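Giving up fizzy drinks, four months in

Aug 6, 2024

I stopped drinking fizzy drinks in April. A few people have asked how it went, so I'm writing it down once and will point them at this.

I should say first how much I was having. It was never a huge amount by some people's standards. One can with lunch, one when I got in from work, and a bottle on the go in the car if I was driving any distance. At weekends I lost track. I didn't think of it as a habit because I didn't smoke and hardly drank, and I suppose I felt I was owed something.

What started it was the dentist. I had gone in for a check-up and came out with 2 fillings booked and a leaflet. The dentist wasn't rude about it. She asked what I drank during the day, I told her, and she typed for quite a long time.

I didn't cut down gradually. I'd tried that before and it always went the same way, where one can a day became one can a day plus the ones that didn't count. So I finished what was in the fridge on a Sunday-dinner sort of evening and didn't buy any more.

The first week was headaches. I had expected to miss the sugar and it was mostly the caffeine. They came on at the same time each afternoon and went off by teatime. Ebenezer Yakubu, who I share an office with, told me to have a cup of tea at two o'clock and stop moaning. That worked. I'd never been much of a tea drinker and now I have opinions about mugs.

The second week was worse in a different way, because I felt fine and could see no reason not to have one. The shop on Gandorholm Road is on my walk home and I had been going in there most days for years. I started crossing over before I got to it. The man who runs it asked me later if he'd done something to upset me. I buy my bread there again now, and matches, and whatever else I can think of.

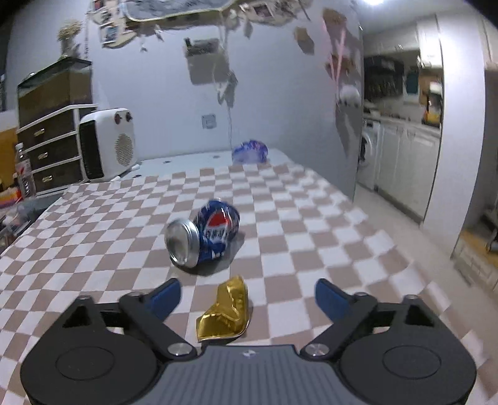

Eating out is where I still find it hardest. At home there's nothing in the cupboard so there's nothing to decide. In a café you're asked what you'd like to drink while you are still taking your coat off, and the old answer comes out before you've thought. It's the same at other people's houses, and anywhere with food on the go and a cloth on the table. A crushed Pepsi can and a bit of gold foil on brown and white checks is enough to make me want one, and I don't even like Pepsi as much as the other one. Fizzy water with lime gets me through most of these. Plain tap water doesn't, for some reason, even though it's what I drink at home.

I tried a few replacements. Squash was too sweet once I'd been off the cans for a bit, even made weak. Ginger beer is just another fizzy drink, whatever I told myself. Siiri Peltonen next door gave me a bottle of blackcurrant cordial she makes herself, and a small splash of that in cold water is very good, but she only makes it once a year and I've finished it. Cold tea with lemon has been the best of the lot. I make a jug at night and it lasts me until the next evening.

I also kept a note of the money. I put 89p in a jar each time I would have bought a can, that being what I used to pay. I was strict about it until the end of June and then got lazy. The jar paid for a decent flask, which I use every day, and there's still change in the bottom of it.

As for whether I feel better, a bit. I sleep better, though I think that's from not having caffeine after six. I've lost hardly any weight, which was a disappointment. My teeth feel smoother, if that makes sense. The crash I used to get at 10 in the morning has gone, but I have also started eating breakfast, so I can't say which of them did it.

I've slipped twice. Once was at a wedding, where it was very hot and the water had run out at our end of the marquee. The other time was a motorway services on the way back from my brother's, and I have no excuse for that one. It was far too sweet and I drank all of it. I didn't start again the next day, and that was the part I'd been worried about – in the past one would have been the end of it.

I'm back at the dentist next month. Siiri says the blackcurrants have done well this summer and she'll put two bottles aside for me.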